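Socks, pegs and the Gratmont Street laundry

I'd been promised tea and I got tea, but first I had to step over the washing. The woman I'd come to interview runs a home laundry from the back of her house in Gratmont (she asked me to leave her name out of it, because her mother reads this site and has views) and she was halfway through a load when I knocked. "Come in, mind the towels, sit anywhere that isn't folded," she said, and off she went down the hall again.

She washes for seven households besides her own. It started one December when a neighbour's machine packed it in right before the holidays, and by New Year's she had three families' bedding going through and a jar of coins on the windowsill. "I never put up a sign," she told me. "People just kept turning up with bags. I like the smell of it, I like the folding, I even like ironing pillowcases, and you can print that."

What she doesn't like is socks. I had a list of questions about detergent and hard water and we got through maybe two of them before we were onto socks, and we stayed there for most of an hour.

"A sheet is easy. You know whose sheet it is. But black socks! Every house has black socks and every house swears theirs are different." Her method is to keep small things out of the big hampers altogether. Shirts and trousers go in the tall canvas bins by the door, and anything smaller than a tea towel goes into a plastic basket with holes in the sides. She's firm about the holes. She had a solid-sided tub for years and says the bottom layer always came out smelling like a hockey bag.

I asked whether the basket had to be a nice one, and she laughed at me. Apparently there was a plain grey one before, a Daneck, which did the job perfectly well until the handle went. Then she saw flowers on one in the shop and that was that. "I look at it every day of my life. I'm allowed a flower."

I'd say she is! Mine is beige and I resent it every time I do a wash.

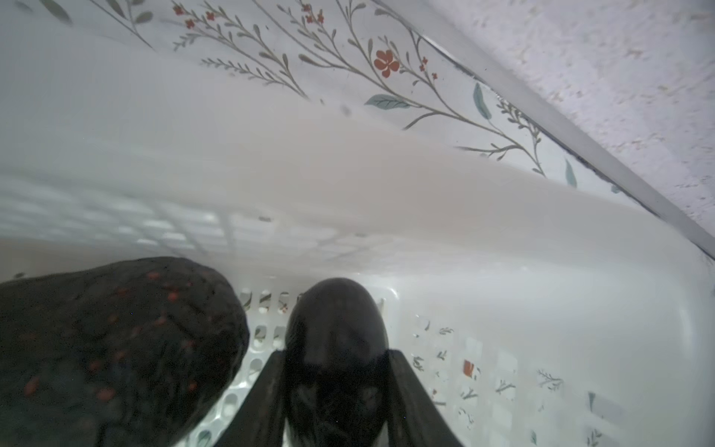

Ông, who has dropped off a bag every week since the beginning, told me over the back fence that the grippy ones are the real trouble. According to Ông, anything with rubber dots on it picks up every bit of fluff in the load, and you want it turned inside out before it goes anywhere near a towel.

She agrees with that, as far as it goes. "Inside out, cool water, and never the dryer. The dots go tacky if you cook them and then they stick to each other and you're peeling them apart like bandages." She hangs them over the side of the tub in the laundry room, and if the weather's decent they go on the line by the toe. I said I'd always pegged mine by the cuff. She gave me a look. The cuff is where the elastic is, you see, and the peg leaves it with a little ear sticking out. I have been wearing socks with ears for my entire adult life.

We did get around to detergent in the end. She buys Windia powder in the big tub and uses less than the scoop says — half, for most things — and she spins at 1000 for cottons and 700 for anything she'd be sorry to lose. Vinegar in the rinse for towels. No softener, ever, and she got quite pink in the face on that subject. "It's like putting hand cream on a sponge," she said, and then she wanted to know what I use, and I changed the topic.

What about the orphans, I asked, the ones that come out of the wash alone? There's a biscuit tin on top of the dryer. Everything unmatched goes in and gets looked through when the next bags arrive, and she reckons most of them find their way home because the other one was under somebody's bed the whole time. The ones that don't become dusters. She cleans her blinds with them, hand inside like a puppet, and showed me on the kitchen window with a navy one that had lost its colour at the heel.

By then the machine had finished and was beeping at us from the back. She told it to hold its horses and poured me another cup, and I asked if she'd ever thought about renting a proper shop.

"And leave my clothesline?" she said. "No. Do you want a biscuit? Not that tin, the other one."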